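Cleaning a small woven plastic basket with an open looped rim

Posted in Household Storage, May

I have a small orange basket in woven plastic strand, coiled outward from a flat round base, with overlapping open loops at the rim. It has been used for bread rolls and fine crumbs lodge between the coils. A dry brush shifts the larger ones only. Can it be soaked, and will the loops keep their shape? The label is long gone, so I have no care instructions. I paid 282 for a set of them - currency irrelevant - and would like to keep them in use.

Eulalia Figueroa
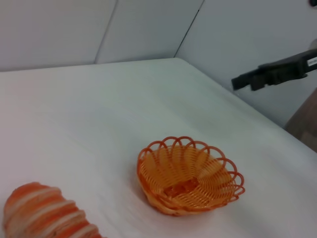

Skultivo: Soaking is fine. Use hand-warm water, up to 40 degrees, with a little washing-up liquid, for 20 minutes. Work a soft toothbrush along the coil, from the base outwards. Scrubbing across it pushes crumbs further in. Rinse from the underside, then dry it upright on a rack. Do not stack while damp. Keep it out of the dishwasher - thin strand can soften in the drying cycle and the loops set flat. If one has already bent, hold it in warm water for a minute, reshape by hand and cool under the tap.

Dekutia: I put mine in the dishwasher, top shelf. One went a bit oval. Line it with a napkin and you won't get crumbs.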